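Stolen and Never Seen Again? Bike Theft Reports in Lulmont
Student project report, 27th November

So I picked bike theft because mine got taken from outside the Dradberg library last spring, and I wanted to know if I was just unlucky or if that rack is as bad as everyone says. (It's as bad as everyone says!) The plan was pretty simple: read the public police log for Lulmont, pull out every bike theft I could find, and see where and when they happened.

I ended up with 500 entries, and after throwing out the duplicates and a couple of scooters that had snuck in, I had 488 to work with. I put them all in one big spreadsheet with the street, the time it was reported, the kind of lock if the log gave one, and whether the bike was ever marked as recovered. That last column was kind of depressing to fill in.

The first thing I noticed was that the times are a mess. The log gives you when a person called it in, and that can be hours after the bike went missing. If you lock up at breakfast and come back after a late class, who knows? I started out making a chart by hour and was really proud of it, and then my teacher asked what the hours meant and I had to take it down again. Now I only split them into day and night, and I left out the ones where the owner had been away overnight. 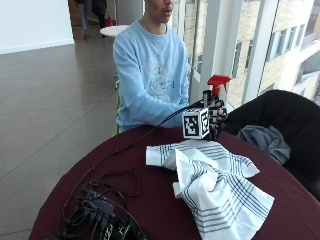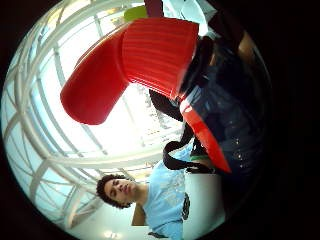
Places were a lot easier. Seven racks kept coming up over and over, and three of them are on the same stretch between the library and the Ketis shopping center. I walked over there with a notebook one afternoon. Two of the racks are the old wheel-bender kind where you can only lock the front wheel, so a thief can leave the wheel and take everything else. The one by the Stępień bakery is newer and has a streetlight right over it, and it still made my list, so I don't think lighting is the whole story.

I also read some 10 newspaper stories about the thefts, and they were mostly about expensive electric bikes. In the log it's mostly plain old commuter bikes like mine, so the papers gave me a pretty different idea of it than the log did.

In December I want to go back and do the lock column properly. Right now it's blank for so many entries that I didn't want to draw anything from it, and I'd like to ask the records desk if the longer reports say more. I also still need to fix the map, where the labels for two of the racks are sitting on top of each other.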